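ロボット運用実習 講義資料
第4回 ハンドによる小物把持作業の規則と良い作業慣行

本資料は、ロボット運用実習の第4回講義で使用する配布資料である。受講者は講義の前に全文に目を通し、実習室に持参すること。第3回で扱った非常停止回路の点検手順は既習のものとして扱い、ここでは繰り返さない。

1. 本回の位置づけ

第1回から第3回までは、設備側の安全方策、すなわち柵、インターロック、停止機能を中心に学んだ。本回は、人の手が最も対象物に近づく作業、すなわち二指ハンドを用いた小物の把持と、その動作の記録を取り上げる。アームに取り付けたハンドのほか、作業者が手で保持して操作する手持ち式ハンドも対象に含める。

手持ち式ハンドには駆動アームがなく、危険源が少ないとみなされやすい。しかし、リンク機構の間に指を挟む危険、把持した対象物を飛ばす危険、記録の不備によって後工程に誤りを持ち込む危険は残る。当実習室ではアーム搭載型と手持ち式に同一の作業規則を適用し、相違がある箇所のみを個別に定める。

2. 用語

本資料における用語は次のとおりとする。

把持面　指先のうち、対象物に接触することを予定した面。
リンク部　指先と本体をつなぐ腕状の部材および回転軸の総称。
対象物　把持の目的となる物品。固定具および作業面は含まない。
試行　対象物への接近を開始した時点から、対象物を解放し、指先が離れるまでの一連の動作。
作業面　対象物を置き、または持ち上げる区域の面。
作業基準書　実習室が定める規則集。現行のものは第5版である。

規格類では「エンドエフェクタ」の語が使われることが多いが、本資料では「ハンド」に統一する。報告書ではいずれを用いてもよい。ただし、一つの報告書の中で混用しないこと。

3. 規則の階層

作業者が従うべき文書は、上位から順に、法令、規格、実習室の作業基準書、個別の作業手順書である。下位の文書は上位の文書より厳しい条件を定めることができるが、緩めることはできない。手順書と基準書の記載が食い違う場合は、基準書に従い、作業を始める前に担当教員へ届け出る。

規格の本文は図書室で閲覧できる。規格は改訂されるため、報告書に引用するときは、必ず版を併記すること。演習で用いる規則照合システムRulnessには作業基準書の条項が登録されており、手順書の各項目がどの条項に対応するかを確認できる。Rulnessの照合結果は補助資料であり、適合の判断そのものは手順書の作成者が行う。

当実習室の作業規則は、1986年に定められた工作室の心得を前身としている。工具の返却、保護具の着用、単独作業の禁止の各条項には、当時の文言がほぼそのまま残る。「必ず声を掛けてから動かす」という一文もその一つで、現行の基準書では第2章に置かれている。

4. 作業前の確認

4.1 ハンドの状態

(1) 把持面に欠け、剥離、異物の付着がないことを目視で確認する。
(2) リンク部の回転軸に緩みがないことを、無負荷で開閉して確かめる。
(3) 左右の指先が同じ高さで閉じることを確認する。ずれがある場合は使用せず、管理札を裏返して保管棚に戻す。
(4) アーム搭載型では、取付ねじの合いマークを確認する。
(5) 手持ち式では、握り部と操作レバーの戻りを確認する。

4.2 作業面の状態

作業面には、当該試行に用いる物品以外を置かないことを原則とする。複数の対象物を順に扱う試行では、次に扱う対象物を作業面に置いてよいが、その旨を記録票の備考欄に記入する。影や面の継ぎ目は、画像を用いる後工程で対象物の輪郭と誤認されることがある。照明の向きは試行の途中で変えてはならない。

4.3 作業者の状態

袖口は閉じ、指輪、腕時計、首から下げる名札は外す。アーム搭載型を扱う場合は保護眼鏡を着用する。手袋は、リンク部に巻き込まれるおそれがあるため、教員の指示がない限り使用しない。

5. 把持動作の良い作業慣行

5.1 接近

対象物への接近は、把持面の間に対象物全体が入る開き幅を確保してから行う。開き幅が足りないまま近づけると、指先が対象物を押し倒し、姿勢の記録が無効となる。接近中に開き幅を変更した場合は、試行を中断し、初めからやり直す。

5.2 接触

左右の把持面が対象物に接したことを確認してから把持力を加える。片側だけが接した状態で閉じ続けてはならない。円柱状の小物では、軸の向きと把持面の向きの関係が安定性に大きく影響する。軸が把持面に対して傾くと接触する範囲が狭まり、持ち上げる際に回転しやすくなる。

5.3 保持

保持中は、対象物の端部と指先との位置関係を観察する。対象物が指先から突出している場合は、突出した側を作業者や他の物品に向けない。保持したままの申し送りは禁止する。作業者が交代するときは、対象物をいったん作業面に戻し、指先を離してから交代する。

5.4 解放

解放は、対象物が面に接してから行う。空中での解放は、落下試験として承認された手順書がある場合に限り認める。
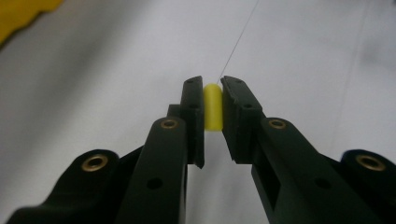 図1　二指ハンドの指先による黄色い円柱状小物の把持

図1では、対象物の両側に左右の指先が接しており、5.2に定める接触確認の着眼点を読み取ることができる。ただし、一枚の画像から把持力の大小や、持ち上げた後の安定性を判定してはならない。これらは試行全体の記録によって評価する。また、リンク部の軸穴と腕の間隙は、4.1(2)の点検および挟まれ防止の観点から注意を要する箇所である。開閉操作中は、この部分に手指を近づけないこと。

6. 記録の規則

試行ごとに記録票を作成し、次の事項を記入する。

試行番号
ハンドの管理番号および種別（搭載型・手持ち式）
対象物の名称、色、形状
開始時および終了時の作業面の状態
中断の有無とその理由
記録者の署名

試行番号は通し番号とし、欠番を再使用しない。例えば試行1277を中断した場合、再試行には次の番号を与え、1277の記録票には中断の理由を記入して保存する。失敗した試行の記録を廃棄することは、成功した試行の記録を改変することと同等の違反として扱う。

画像を添付する場合は、撮影した試行の番号を必ず付す。明るさの補正や切り抜きを行ったときは、処理前の画像も併せて保存する。対象物の名称は、画像から推測して書くのではなく、物品台帳と照合して記入すること。台帳にない物品を用いた場合は、形状と色のみを記す。

7. 異常時の対応

次のいずれかに該当する場合は、ただちに試行を中止する。

(1) 対象物が把持面から滑り落ち、作業面の外に出たとき。
(2) リンク部から異音が生じたとき、または開閉の途中で動きが止まったとき。
(3) 作業者以外の者が区域内に入ったとき。
(4) 記録装置の停止に気付いたとき。

搭載型では停止操作を行い、停止状態を確認したうえで対象物に近づく。手持ち式ではレバーから指を離し、ハンドを置いてから対象物を回収する。リンク部に物が挟まった場合、開閉操作によって押し出そうとしてはならない。再開には、4.1に定める確認を改めて実施することを要する。

8. 演習課題

Hostico搬送セルの仮想事例を用い、小物把持工程の手順書を作成する。工程の条件は別紙に示す。提出物には次の内容を含めること。

・作業前確認、把持動作、記録、異常時対応の各手順
・各手順に対応する作業基準書の条項番号
・上位文書より厳しい条件を設けた箇所と、その理由
・Rulnessによる照合結果の写し

分量はA4用紙5枚以内とし、表紙は枚数に含めない。提出期限は10月の最終講義の開始時刻とする。期限後の提出は、事前の届出がある場合に限り受理する。

9. 次回の準備

第5回では、把持力の上限設定と、人と同じ区域で作業する場合の接触条件を扱う。作業基準書の第6章を読み、不明な用語に印を付けておくこと。実習室への入室は午前9時からとし、保護眼鏡を各自持参する。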